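Kidell Sets Console Date for Flomus, Delays Online Mode

Jun 24, 2021

Kidell, the studio behind the puzzle game Flomus, said Thursday that the console version will go on sale this fall without the online mode it had announced in April. The mode will be added as a free update next year. Local play for 2 people on one screen will be in the game from the first day.

The studio gave the news in a post on its website. It said the online code worked well enough in small tests but dropped players too often when both sides had slow connections. Fixing that would have pushed the whole release into winter, and Kidell decided to ship the single-player and local parts on the original schedule.

Flomus came out on PC last year. Players build chains of moving parts to carry colored water across a board, and each board can be solved in more than one way. The PC version launched with 228 boards. The console version includes all of them, plus the 3 board packs that were sold separately on PC.

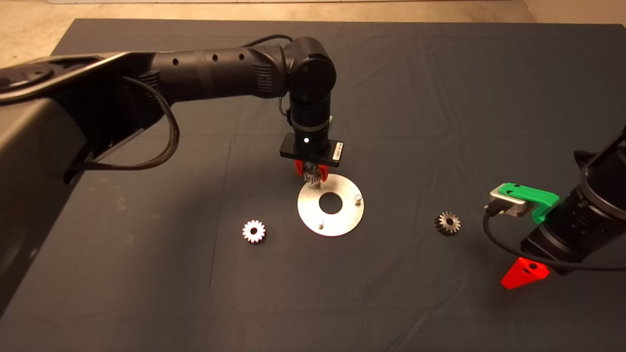

Kidell also said the console edition has a new control scheme. On PC the game is played almost entirely with the mouse, and early console builds used a cursor moved with the left stick. Testers found it slow. In the final version, the stick jumps from one part to the next, and the shoulder buttons rotate whatever is selected. The old cursor can still be turned on in the settings menu.

The publisher, Hennessy, will handle both the download and the boxed release. Anyone who has already paid for the console version can ask for a full refund until the day it comes out. Hennessy said refunds for download orders go back to the original payment method, while boxed orders have to be canceled through the store where they were placed.

Usitz Tournament Moved to Local Play

The change affects the Flomus event planned for the Usitz games festival, which was going to use the online mode for its qualifying rounds. Organizers said the event will go ahead with timed solo runs instead. Players will record a run on a fixed set of boards in the PC version and upload it, and the fastest entries will be invited to play the final in person.

When registration closed, 1,412 people had signed up. They do not need to register again. The list of boards for the solo runs will be posted on the festival site together with the rules on recording. Runs made with modified versions of the game will be thrown out.

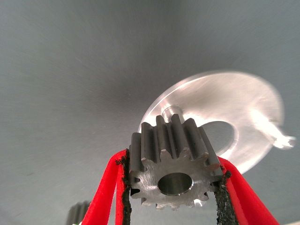
PC Update

A patch for the PC version is due before the console release. It adds the new controller scheme, larger text in the menus and a setting that replaces the water colors with patterns. It also fixes a bug that erased best times when a player renamed a save file. Times already lost to the bug cannot be restored, Kidell said.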